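Shared reading table: frequently asked questions

Can I bring my own mouse?
Yes. We doubt a pink one reads any better than a grey one, but bring what you like.

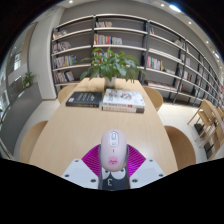 Pale pink mouse, scroll wheel at the top.

Do I need a mouse pad?
Endinik says its pads suit any surface. We have our doubts – bare wood does most mice no harm.

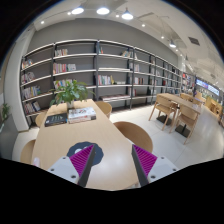

Navy pad with a scalloped edge, on the long table.

Are the books on the table for borrowing?
No, reading only. The catalogue claims 3722 titles and we have yet to find some 128 of them.

Where should the mouse go afterwards?
On its pad, away from the books and the plant. 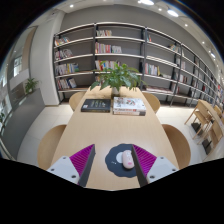
Brodano writes: I gave up on pads years ago, they only collect crumbs. Could the table have a small tray for mice instead?

We'll believe in the tray when people use it.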